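Home | Stories | Submissions | Back Numbers | Contact

Last updated: December

THE STUNDADORA NOTICE

The Office of Hours at Kultach regrets to inform residents of the Lower Town that one hour has been mislaid.

The hour in question is the one between three and four in the afternoon. It was last recorded on Monday, when it passed through the counting room in the usual manner and was signed out to the bell tower. The tower has no record of its arrival. At four o'clock the bell was rung four times, as the regulations require, and residents who had been drinking tea at three found that their cups were empty and that the light had moved across the floor.

Residents are asked not to be alarmed. The Office has kept the hours of this town for longer than its records extend, and the number lost in that period is small. A full search of the premises has been carried out. The cellars have been opened. The drain beneath the counting room was lifted with the help of the firm of Kolář, whose invoice has been received and is under review.

Under the Stundadora, the old agreement by which the town holds its time, any household finding an hour must surrender it within 9 days. The Office wishes to remind residents that an hour may not look as they expect. It has been known to settle in stairwells and in the pockets of winter coats. Persons who enter a room and cannot say why they came, or who find a kettle boiled that they do not remember filling, should close the door and send word to the Office without delay.

A number of statements have already been received. A household in Paver Street reported that its back bedroom was warmer than the rest of the house, and that the clock on the landing slowed when carried past the door. An officer attended. The officer remained in the bedroom for what was felt to be a few moments and came out to find that supper had been served and cleared. The room was sealed with tape and paper in the approved form.

A second officer was sent to the same address the following morning with instructions not to sit down. It is the finding of the second officer that the hour had been in the room and had been comfortable there. The occupant, a widow of long standing in the district, was asked whether she had knowingly kept it. She replied that she had kept a good many things over the years and that the Office was welcome to look.
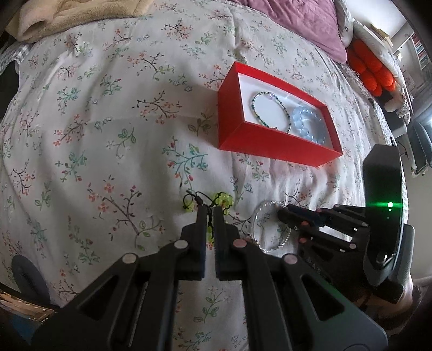 The red box on the flowered bedspread, Paver Street.

The occupant was invited to attend the Office and did so in her best hat. She was informed that the penalty for keeping an hour is 100 crowns, or the forfeit of one of her own, to be taken at a time convenient to the Office. She asked which of her own would be taken. The clerk explained that this was decided by lot. She asked whether she might choose, and was told that there was no form for it.

The clerk then consulted the older volumes and found that there was a form. It had last been used before the bridge was built. The occupant completed it in pencil, the Office pen having run dry, and under the heading "Hour Offered" she entered an afternoon in a hospital corridor many years ago, between three and four, during which she had waited for news. She wrote that she had carried it long enough and that it was in good condition.

The Office accepted the hour. It was weighed and found to contain the full 60 minutes, although the clerk noted that it seemed a great deal longer. It was signed out to the bell tower on the same day and has been in use since. Residents may have observed that the middle of the afternoon is now very quiet, and that people in the street at that time tend to stand near doors and look up when footsteps pass. The Office is satisfied that this will wear off with use.

The missing hour has not been recovered. The search of the Paver Street property has been concluded and the tape removed. The officers report that the occupant was at the window when they left, with the curtains open, and that she did not appear to be waiting for anything.

Enquiries should be made in writing. The counter is closed from three until four.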